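Industry News > Hospitality & Automation

Print this release | E-mail to a colleague

WANDENT OPENS BEDROOM DATA PROGRAM, ASKS HOTELS FOR THEIR LEAST INTERESTING ROOMS

Praveck suite in Arroyo goes into daily use in September; visitors welcome, provided they don't straighten anything

ARROYO – Wandent, which collects training examples for companies that build household robots, said today that it has started full-time recording of bed-making and room-tidying tasks at its Praveck suite. The program will run 11 months. At the end of it, the company expects to own a very large quantity of information about duvets.

The work is easy to explain at a party and hard to make sound glamorous. A human operator wears a pair of gloves and a headset and moves. A two-handed robot in a furnished bedroom moves the same way. Cameras at the head and the wrists record what happens, along with the position of every finger joint, and each attempt is saved as an episode with a short written label such as "pull near corner of duvet toward foot of bed." When enough episodes have piled up, they go to the people training the model, who then ask for more.

"Everyone in this business has a video of a robot folding a shirt," said Itziar Bravo, who runs data collection for Wandent. "It's usually the same shirt. We wanted bedding because bedding never lies the same way twice, and because our customers kept telling us their systems were wonderful until they met a duvet."

The task list for the suite has 158 entries. A few are dramatic by the standards of the field (changing a pillowcase, start to finish). Most are smaller: smoothing one side of the cover, turning down the top edge, moving a pillow a hand's width toward the wall. Operators run each entry from several starting positions, and the bedding is disturbed between attempts. The company confirms that there is a written procedure for disturbing the bedding and that it is longer than it needs to be.
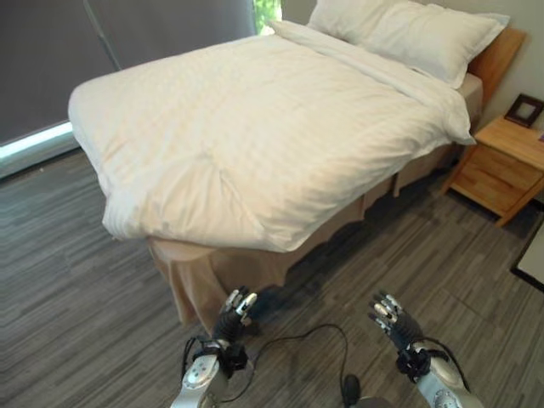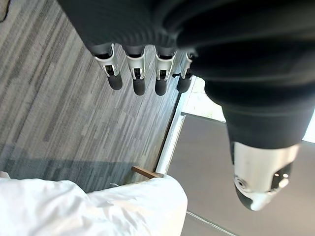 Recording in the bedroom at Wandent's Praveck suite.

Failed attempts are kept. A corner that slips out of the fingers halfway through a pull is labeled as a slip, and the operator's recovery is saved as its own episode. Wandent says customers request these recoveries more often than the clean runs, which has been good for morale among new operators, who produce a great many of them.

An operator's shift in the gloves is limited to 20 minutes, followed by a spell at the labeling desk. The limit was set after early sessions in which people who had been perfectly cheerful at the start of the hour began addressing the mattress directly. Audio is no longer recorded.

"You learn a lot about your own hands," said Telmo Bermúdez, lead operator at the suite. "I've made a bed most mornings of my life and I could not have told you which finger goes under first. Now I can tell you, and I do, and my family has asked me to stop."

Bermúdez trains all incoming operators, and his course lasts two weeks. The first three days involve no robot at all. Trainees make beds by hand while a colleague writes down what they did, then try to follow each other's notes. Anyone whose notes include the word "just," as in "just tuck it in," is asked to write them again.

WHAT CUSTOMERS RECEIVE

Each delivery contains synchronized video from the head and wrist views, joint positions, the commands sent by the operator, and the task label. Labels are checked by a second person who was not in the gloves for that episode. Where the two disagree about what happened, the episode is held back until a third person has watched it. Arguments over the meaning of "neat" have been settled by removing the word from the label set.

The first outside customer is Valtier, which is developing a room-service assistant for small hotels and has signed on for the full term of the program. Valtier will receive a new batch each month and has the right to propose tasks. Its first proposal, that the robot leave a chocolate on the pillow, is under review by the operators, who have raised questions about storage of the chocolate.

HOTELS AND LANDLORDS

One bedroom teaches a system a good deal about one bedroom. Wandent is therefore looking for 11 additional rooms, in hotels, guesthouses or rental apartments, where its crew can set up for a week at a time. Rooms should be ordinary. The company is particularly keen on low beds, heavy bedspreads, nightstands placed too close to the mattress, and any fitted sheet that has defeated a member of staff.

Owners are paid the normal nightly rate plus a site fee. No guests are recorded, personal belongings must be removed before the crew arrives, and the room is returned the way it was found. Wandent would like owners to know that this last promise is taken seriously and that the bed, at least, will have been made.

"People offer us their best suite, with the view," said Bravo. "That's kind of them. Then we ask what they have over the kitchen."

Site inquiries and requests for sample episodes should be directed to the data collection office in Arroyo. Group visits to the Praveck suite begin at 10 a.m. and last until lunch. Please wear soft shoes.

About Wandent: Wandent records and labels demonstrations of household work for robot learning. It does not sell robots and will not come to your house to make the bed. It has been asked.

E-mail this page | Print this page

Reader comments (4)

innkeeper_jo: We have a room over the kitchen. It also has a king duvet in a queen cover. Is there an extra fee for that?

R. Pell: Good to see the slips being kept. We bought a set from another vendor last year that was all clean runs, and our policy had no idea what to do once it dropped something. It would sort of wave. Do the wrist views come at the same rate as the head view?

mattie44: 22 years in housekeeping and I'd like to see the written procedure for messing up a bed. My guests manage without one

dshaw: Leave the chocolate out of it.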